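Pinces robotiques : arrêtons de comparer des fiches techniques
Lundi 19 août 2024

La course d'ouverture et la force de serrage se mesurent facilement, et les fabricants ne publient guère autre chose. Ces valeurs décrivent mal le comportement d'une pince devant un bac d'articles de toilette. J'ai comparé en juillet les modèles Furnex et Lornen, montés successivement sur les mêmes bras, avec 117 prises par modèle.
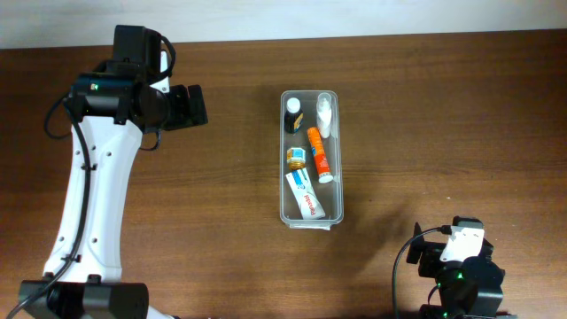
Zimumico objecte que 117 prises ne prouvent rien et qu'il en faudrait au moins 500 pour départager deux pinces aussi proches. L'argument est recevable pour un taux de réussite global. Il l'est moins pour la nature des échecs, qui se répètent très tôt : glissement sur les tubes souples, contact avec la paroi du bac, bascule des flacons légers.

Le bac transparent fait d'ailleurs partie du problème. Ses bords se confondent avec le plateau, et le contrôleur Fang corrige sa trajectoire avec un retard d'environ 2 dixièmes de seconde. Une pince étroite tolère cette erreur, une pince large la transforme en collision.
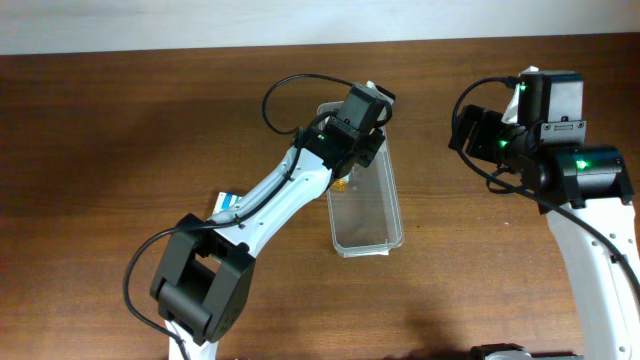
Les deux bras au-dessus de la table, le gauche au-dessus du bac transparent, pendant les essais.

Le choix de la caméra pèse autant. La vue de tête donne la disposition générale, mais les bras masquent une partie du bac. La vue de poignet règle ce point et en crée un autre, le flou de bougé.
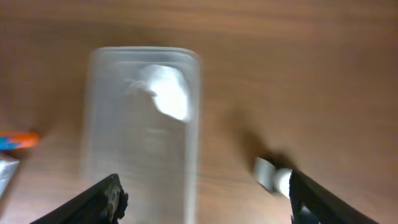

Je préférerais donc qu'un comparatif impose le couple pince et caméra, à vitesse d'approche fixée, et publie les échecs par catégorie. À ce jeu, la Lornen me paraît le meilleur achat, malgré une force de serrage inférieure sur le papier.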